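Two-arm cell, pre-run safety check, Skurar build
Done by: Paloma Doucet
Date: 22/07/2025

Second pass on this list since I rebuilt the base in January, and I've gotten pickier!
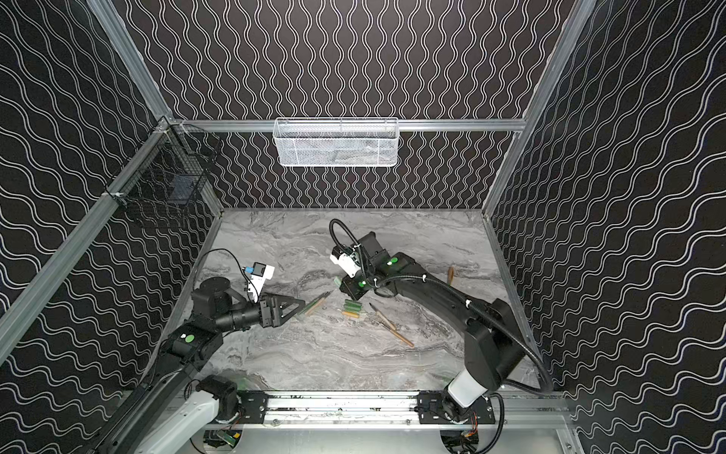 I go through the frame first, then the arms, then whatever I've left on the floor (there's always something).

1. Frame bolts tight, posts and back rail: OK. Gave everything a good shake. The left post wanted a quarter turn.

2. Baskets secure: OK for now. The black one hangs on cable ties and I'd love proper brackets there. White one on the back rail is solid.

3. Mounting plates on the linear rail: OK. Both snug, paint marks still line up.

4. Cables clear through full travel: WATCH. The conduit on the right arm is fine in its clips, but I moved the left arm by hand and that thin camera cable comes closer to the wrist than I like. Recheck in 28 hours of running.

5. Boards under the rail: NEEDS WORK. They're too easy to reach from the front, and pencil shavings get everywhere. Cover is on order from Etitz.

6. Loose batteries: OK, no dents or leaks. They go back in the box at night, please (yes, I mean me).

7. Stop button: OK, pressed it 5 times, both arms quit each time.

8. Hour log: 2,532 last check, 2,833 today. Grease is due at the next one.

Cleared to run at half speed until the cover shows up.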